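# Getting more days out of a bunch of flowers

My mother-in-law used to say that a bunch of flowers is only as good as the ten minutes you give it when it comes in the door, and after years of dropping roses straight into a vase and wondering why they hung their heads by Friday, I have come around to her way of thinking. So put the kettle on, clear yourself some space, and let's go through it the slow way.

## Before you cut anything

Wash the vase. I know, I know, it looked clean when you put it away! But there is nearly always a film down at the bottom where the brush doesn't reach. A spoonful of baking soda, a splash of white vinegar and some hot water will lift it while you do the rest. Rinse it twice, because vinegar left behind will make you sneeze when you lean in to smell the roses.

Then unwrap the flowers and lay them out loose on the table. People like to work straight from the bundle, and I did too for years, but you end up tugging on the ones underneath and snapping heads off. A plain, light tabletop is nice for this. You can see every bruised petal and any little bug that came along for the ride, and it wipes down in a minute when you're done.

## Roses

Take them one stem at a time. Hold the rose up by the stem with the cut end pointing down, and look at where the water will come to. Every leaf below that line needs to go, and I'd leave a few above it, as a rose stripped bare looks rather sad to me.

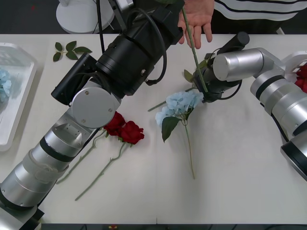

Pinch the leaves off close to the stem with your thumbnail, or snip them if your nails aren't up to it. Don't scrape down the whole stem with a knife. It's quick, but it tears the green skin and the rose drinks badly afterwards. Thorns I mostly leave alone, apart from the ones right where my fingers go.

Cut the ends on a slant, an inch or so up, with something truly sharp. I have a pair of Zaugg snips that I keep for flowers only – my husband has been told – and before those I used a paring knife, which did perfectly well. Get the stem into water as soon as it's cut.

## Hydrangeas

These are the thirsty ones, and they will droop on you in an afternoon if they've been out of water. The good news is that they also drink through their petals, so a limp one can often be brought back. Fill a bowl with cool water, lay the whole blossom in it face down, and go do something else for half an hour. Shake it gently over the sink afterwards (outdoors if you can, you'd be surprised how much it holds).

Pale blue ones show brown edges sooner than the others, at least in my kitchen, so I keep them well away from the window.

## Looking after them

- Fresh water every 2 days, and rinse the stems while you're at it.
- Keep the vase away from the fruit bowl. Ripe bananas are the worst.
- If a rose droops at the neck, recut it and stand it in deep, lukewarm water up to the leaves.
- Move everything somewhere cool overnight. In February mine go on the back porch steps, just inside the door.

A drop of bleach in the water does help, by the way. I mean a drop.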